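Home Reviews Workshop Robots Letters Subscribe
Search this site Go

Two Arms and a Set of Drawers: Living With the Brellano Bench Kit

2026-02-14
31 shares 14 comments

I wanted to hate the Brellano kit a little bit. I've had enough hobby robots through my hands by now to know how it goes: the box is gorgeous, the arm waves at you, you show it to a friend, it waves at the friend, and then it goes on a shelf next to the other ones that wave. So when I booked time with the two-arm version at Tedbridge (they run a try-before-you-buy service, more on that in a minute) I went in with my arms folded. I came out having missed lunch.

What you get from Brellano is a pair of black arms with grippers, a small camera that rides on the arm close to the gripper, a fixed camera you put wherever you like, and a program called Zotum that records what you do and then tries to do it back to you. You steer the arms by hand through a job a bunch of times. Zotum chews on that for a while. Then you press the big button and keep your fingers out of the way.

You can buy it outright, or you can do what I did and rent bench time. Tedbridge sets up the desk, hangs the cameras, checks that everything talks to everything, and leaves you alone with it for as long as you've paid for. You bring your own stuff to pick up. They do have a shelf of props, but the booking email practically begs you to bring things from home, and I think they're right. A foam block tells you very little about your own kitchen.

I picked drawers. Everybody's demo is stacking cups or folding a washcloth, and I've watched so many of those by now that I could draw them from memory. A drawer is sneaky. You have to get hold of a small handle, pull it straight, stop before the whole thing comes out in your lap, and then push it home again without shoving the cabinet across the desk. My mother has hands that don't like small handles anymore, and I spend a fair bit of time opening things for her, so I had some feelings about this one going in.

The organizer is one of those little desktop ones with three see-through smoky drawers, and I put it up on a cardboard box to get it to a height the arms liked. I can't tell you how long I fussed with that box! Too low and the gripper has to come in at a silly angle. Raise it and the whole reach gets easier, but now your cabinet is standing on something light, and a light thing will move if you pull on it. I ended up using one arm to steady and one to pull, and to be fair that's how I'd do it myself.
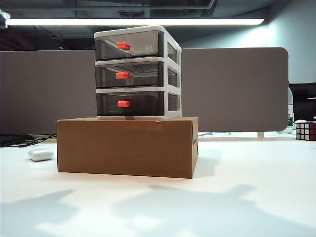 Smoky drawers, bright pulls, plain brown box.

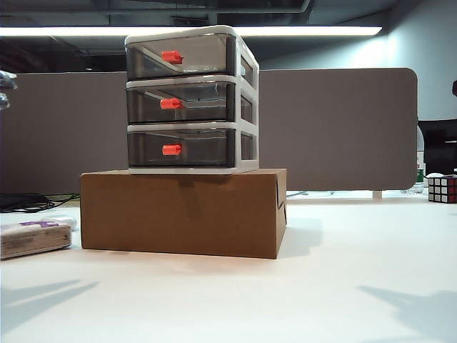
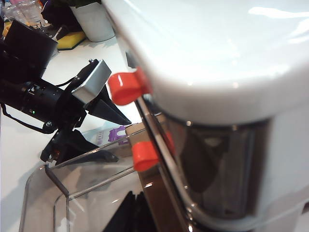
Teaching it is the fun part, and I mean that. You hold a pair of lightweight handles and the arms copy you, and for the first few minutes you feel like you're wearing somebody else's gloves. My first drawer was awful. I came in too fast, bumped the cabinet, and said a word the microphone may or may not have kept. But there's a point where you stop looking at your own hands and start looking at the job, and from there it's just playing. I did the bottom drawer over and over because I liked how it felt coming out.

The manual tells you to record 15 good runs of a job before you ask Zotum to try it alone. I'd call that optimistic for anything with a handle. After that first batch my arm knew where the drawer was and had a nice confident swing toward it, and then it would close its fingers on air right beside the handle, back off, and pull nothing open with great care. I laughed so hard I had to sit down. I recorded a second batch with the cabinet nudged a little this way and that between runs, and that made a real difference, so if you take one thing from this piece, nudge your stuff! A robot that has only ever seen a cabinet in one spot thinks that's the only spot there is.

By the end of my booking it could open the middle drawer more often than it missed. The top one was patchier, and closing was easier than opening all around, the way it is for toddlers. I didn't get to putting anything in the drawers. I'd planned to, I just ran out of clock.

Now the things I didn't love.

The grippers are long tapered things and they're very good at getting into tight places, but small rounded handles can slide between the tips. Brellano sells a softer set of tips as an extra. I think they should be in the box. If you're going to put a picture of a robot opening a jar on your home page, put the rubbery bits in the kit.

Zotum looks like it was drawn by someone who loves gray. The recording screen is fine, big picture, big button, hard to mess up. The screen where you go back and throw out the bad runs is a long list of times with nothing to tell you which is which, so you end up opening each one and watching yourself fumble all over again. Give me a little preview! Let me write "bumped it" next to one! I ended up keeping notes on the back of a parking receipt, which worked, but come on.

And the cables. There's one for each arm, one for each camera, power for all of it, and if you're setting this up at home you'll want to sort out where they go before you start, because the first thing a moving arm finds is a loose loop. Plan an evening for it. The folks at Tedbridge told me setup takes them about half an hour, and they've clearly done it a lot. It'd take me a whole Saturday's worth of coffee.

The other kit people ask me about is the Kong, and I get it, it's stronger and it looks like something from a car plant. I had one on loan last April. It lifts more and it's stiffer, so it goes exactly where you send it. It's also loud, it wants to be bolted down, and its teaching setup involves a keypad that I never made friends with. If your jobs are heavy or always the same, get the Kong and don't look back. For fiddly household stuff, things with handles and lids and wrappers, I'd take the Brellano and its softer touch. You can stop one of its arms with your palm (I did, more than once, not always on purpose) and it just sort of gives up politely.

What about renting versus buying? I went back and forth on this the whole way home. If you've never taught a robot anything, rent first, no question. You find out fast whether you're someone who enjoys doing the same small motion again and again with tiny changes, and plenty of perfectly nice people aren't. If you come out of your session already making a list of what to bring next time, well, you have your answer, and you can have your recordings sent home with you on a drive so the work isn't lost. Ask for that when you book, by the way. I asked at the end and it held up the person after me.

A few smaller things, in no order. Wear sleeves that don't flap. Bring more than one version of whatever you're teaching, if you can, so it doesn't fall in love with one color. Eat first. The bench lights are bright and shiny plastic throws them right back at the cameras, so move your lamp or your cabinet before you blame the software (I blamed the software). And don't let it see you open the drawer yourself when it gets stuck. Okay, that last one makes no difference at all, I just felt bad doing it.

I've booked again. I'm bringing the drawers back with something to put in them this time, plus a pill box of my mother's with a lid that makes both of us swear.

Share Save Print 14 comments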